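Workshop notebook, Wivham bench, kitchen table set
Sat 10 May

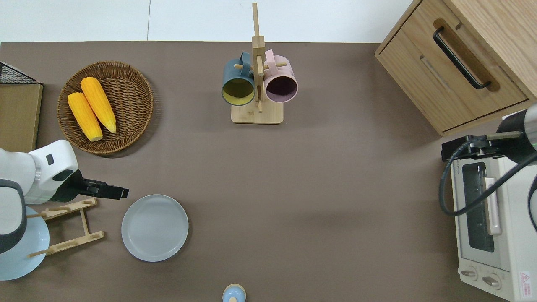

Came in for two hours, stayed five. Main job was the mug tree and deciding what lives on the table and what goes back to the shelf. Writing it down now or I'll have lost it by Monday.

Mug tree. Base wobble is gone. One corner was sitting proud, took it down with 200 grit on the flat plate, checked, took a bit more. Felt dots still to come – Tuấn has a sheet of them somewhere. Post was a hair loose in the base too. Wicked in glue, wiped, left clamped over lunch. Seems solid but have not tried yanking on it. Don't yank on it.

Mugs. Keeping the dark teal one with the yellow inside and the dusty pink one. They hang very close, almost onto the post, and I worry about the glazes knocking. Tried the tall white one from the Durkcombe box as well, handle too thick for the peg, back in the box. Petrică wants fatter mugs, I want thinner handles, we can both be right. If anyone finds a mug with a narrow handle and a wide mouth, buy two.

Hang them openings out. I did it the other way first and you can't see the inside color at all, whole point of picking them.

Corn. Two cobs in the round wicker basket. Basket is the good one with the braided rim, the other is shedding bits all over everything and I've put it by the door for Bheki, who says he can bind it. Cobs roll if the basket gets bumped but they stay in. Thought about adding the onion. Too crowded, left it.

Rack and board. Wire mesh rack wiped down, there was tape gum on it from the last labels. White spirit, then soap, then dry cloth. Don't use the green pad on it, takes the black off (see the spare one, sorry). Board got a thin coat of mineral oil Thursday and I think it's had enough. Next coat when it looks chalky.

Drawer cabinet. Drawer was sticking in the last inch. Pulled it, waxed the runners with a candle stub, ran it in and out maybe a dozen times. Better. Black bar handle had one screw backing out, tightened, no threadlock becuase the bottle has set hard. Need new bottle. The light oak marks easily so please no keys on top.

Toaster oven. White one stays on the right, under the cabinet. Crumb tray out and washed. Ovidiu asked about swapping it for the Mihăilă model, I said not untill we measure the door swing. Tape measure is missing again btw.

Table surface. Brown covering is fine for now. Wiped with a damp cloth only. Order number for the spare roll is 2284, written on the tube and also here in case the tube walks off.

To do
– felt dots on mug tree base
– glue check, 12 hours minimum before any real weight
– threadlock
– find tape measure!!
– ask Florante if Pleltley will take back the cracked bowl, he has the reciept
– second basket, Bheki
– label the Durkcombe box, right now it just says MISC

Florante wants the full set list by September so everything that's on the table needs a line in the sheet with color, where bought, and whether we have a spare. I've done mugs and basket. Corn not done. Cabinet not done, can't remember where it came from – Petrică?

Lights off, clamp is back on the wall rack. Key with Tuấn.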